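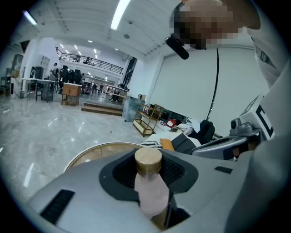 18 July 2021

Sedulus opens its Konik showroom in March

Hi all, Fedir Melnychuk from Sedulus. I'm chuffed to say our new homewares showroom opens next March – marble-look floor, gold-framed shelving, the lot! We'll have nearly 200 pieces in, from cushions and knits to pale pink bottles with light wooden lids (my favourite colour, no arguments). Trade visitors get the first 3 days. Ring the Vedari office to book.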